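I'd only been in Selorm Sowah's place five minutes before we were talking about boxes. She keeps them all, the long skinny ones especially, and she's got a favourite size (of course she does!).

"People chuck them straight in the recycling," she told me. "Then it's November and they've got a rolled-up calendar to post and nothing to put it in."

Selorm runs Akolgo, a little swap group for packing stuff that started with 2 neighbours and now has 107 names on the list. I asked if a torn box was still worth having. Big laugh. "Mate, if it closes, it's good. A rough edge doesn't bother me. Crushed corners, that's when I get fussy."

And the tools? She's never bothered with a fancy kit. "Pliers that cut, tape, a pen. I had a colour-coded drawer once and it lasted some 20 minutes."

We got onto mugs as well, as you do. Hers always ends up on the bench with everything else, and I said I'd have knocked it flying by now. "Push it to the back," she said. "And drink it first."

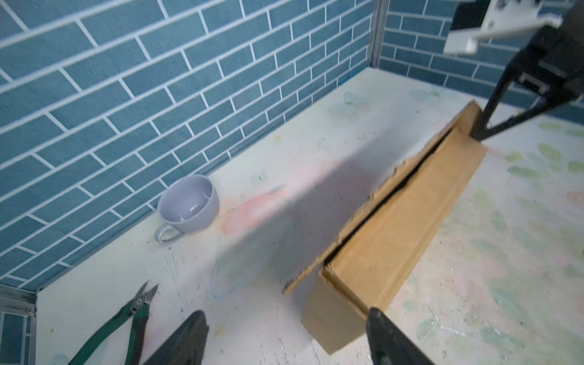 Photo: Kwaku Boateng / Akolgo

The grey mug's well back near the brick-pattern wall, I notice, with the green-handled cutters down the other end. I asked her what she'd do with the long box. "Keep it," she said, "what do you reckon?"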